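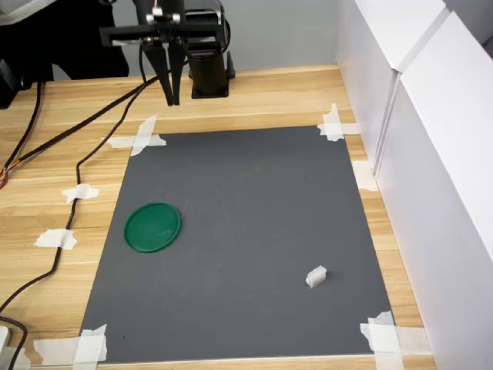 November, late evening
by runano

So the mat is finally down! I have been putting this off for ages, telling myself the bare wood was fine, and it was not fine, everything slid and everything I put on it disappeared into the grain. Now there's a big dark gray rectangle to look at and I keep wandering back over to look at it, like a person with a new rug.

I didn't even buy it for this. It's been rolled up behind the door since the spring, when I got it at Bulov along with two shelf brackets I still haven't put up, and of course after that long in a tube it wanted to stay a tube. I laid it out in the morning, put a dictionary on each end and went off to make coffee. Came back, moved the dictionaries, and the far side lifted itself up very slowly and rolled toward me. Dictionaries back on. I answered some mail. I looked up how to flatten a mat and read 167 comments under one post, most of them people arguing about hair dryers. I don't own a hair dryer. By lunch it was flat-ish and I decided flat-ish was what tape is for.

The tape is plain white masking tape, the cheap Antal stuff, and I crossed the strips over at the far corners, which looks a bit like a cartoon bandage but holds much better than one strip going straight across. I tried the straight one first and it popped up with a little tick noise while I was standing there admiring it. There's an extra short bit on the right, down from the corner by the white panel, and I'm not proud of that one, but it stays. I could have cut them all the same length. I own scissors. I tore every single one with my fingers and a couple came off the roll with those long ragged tails, and I stuck them down anyway.

While I had the roll in my hand I did the cable too, the black one on the left that likes to creep over everything. Tape on the wood partway down, another piece lower, done. I've been nudging that cable back with my elbow for weeks – a two-minute job, and I let it bug me for weeks.

Then I had to try the thing out, so on went the green lid. I have no idea what the green lid belongs to. It came out of the kitchen drawer with all the other lids that don't belong to anything, and I picked it for the color, mostly. It looks great on the gray! Really green. On the bare wood it always looked sort of tired. I put the little white block down on the other side and that was even better, you can spot it from across the room, shadow and all. It used to be that if I set down anything small and pale I'd lose it and then find it with my sleeve.
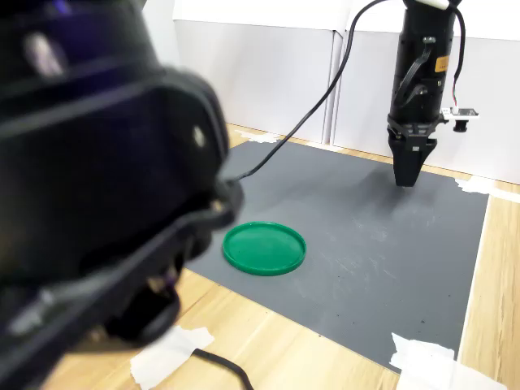 One thing I didn't expect is how much the mat shows. I wiped it before I started and then wiped it again after lunch, and there are still whitish scuffs and little specks on it. Every crumb, every bit of lint. I suppose that's the same reason the white block looks so good on it, so I can't have it both ways. I went over it with a damp cloth and then a dry one and then gave up and ate an orange in the kitchen, well away from it.

The white wall behind helps a lot too. White, gray, light wood, and that's it. It looks almost planned. My Prerby lamp is going to have to live somewhere else now, it's the most awful mustard color and it would spoil the effect, but I'm fond of it and it might do for the hallway.

Things I still want to do in here, so I don't forget: buy another roll of tape, a wider one. See whether the tape leaves marks on the wood (I should have checked this BEFORE, I know). Sort the lid drawer, or at least throw out the ones that are cracked. Put up the brackets from Bulov, ha.

My knees hurt and there's a curl of masking tape stuck to my sock that I've only just noticed. I'm going to read for 40 minutes and then bed. If a corner has come up by morning I'm getting the dictionaries back out.

Last updated: November, the next morning. Corners all still down.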